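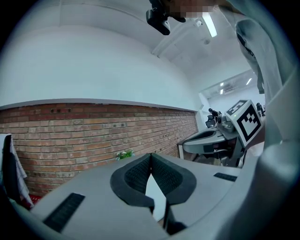
Is the Bevura adjustable dumbbell good enough for training at home?
For most people who lift two or three times a week, it is good enough, but the handle will feel thick if you have small hands.

I bought the pair from Grustico in March for 346 dollars, and delivery took 13 days. Before this I used the old Flalwood set with screw collars, and I was tired of turning them between every exercise. With the Bevura you pull a pin, turn the end and lift. Changing the weight takes me a few seconds.

The knurling is medium. I do rows and presses without chalk and it does not slip, but after a long set of curls my palm is red. The plates make a small noise when you lower fast - not dangerous, only annoying in a flat with neighbors. I put a rubber mat under the stand and my neighbor stopped to complain.

What I do not like is the length. Even on the lightest setting the dumbbell stays long, so for lateral raises it touches my leg. The Flalwood was better in this point. Also the instruction sheet shows the pin from one side only, and I put it wrong the first time.

I follow a simple plan, upper body and lower body on different days, and until now I did not need more weight than the set gives. A stronger person will need it soon, especially for deadlifts. For this you should buy a bar.

I would buy it again at this price - at the full price, no.

June 2020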